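Teleop demos: how much variation is too much?
Forum > Manipulation > Data and teaching

simiyu_k
Two-arm setup, leader-follower teleop, table clearing. I have 200 demos and the policy still freezes when the basin moves a hand's width. Record more of the same, or start moving things?

gearlash36
Move things. We did 1481 on Pumosden with every object on tape marks and it learned the tape marks.

Roreo
Disagree, at least at first. Get one layout working, then spread out. If you vary everything at 200 you won't know what broke.

gearlash36
You'll know it's the data. It's always the data.

torque_wren
Who is driving? With 3 operators we got 3 different grasps on cloth and the policy averaged them. Pick one grasp and write it down. Also stop recording people's pauses -- trim them.

simiyu_k
Just me, but I do pause a lot before the cloth. Current layout: 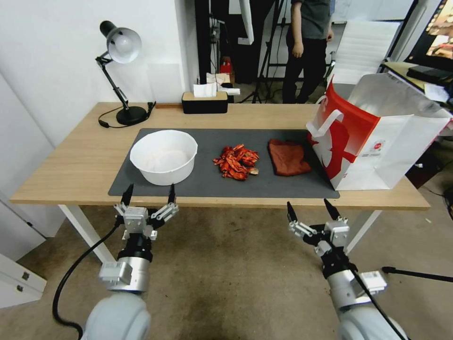

Start position, both grippers on the near side of the table. Basin left, bag right.

Roreo
I'd fix the bag for now. Soft rim, tips easily, hard to see depth inside it from a head view. Vary the basin only.

torque_wren
Agree on the bag. I'd do the cloth as its own task too. Folded cloth next to a loose pile is a lot for one demo.

gearlash36
Still say move everything, but fine, basin first.

simiyu_k
OK. Basin only, 36 new demos tonight, pauses trimmed. Will post the Surnness logs in the other thread.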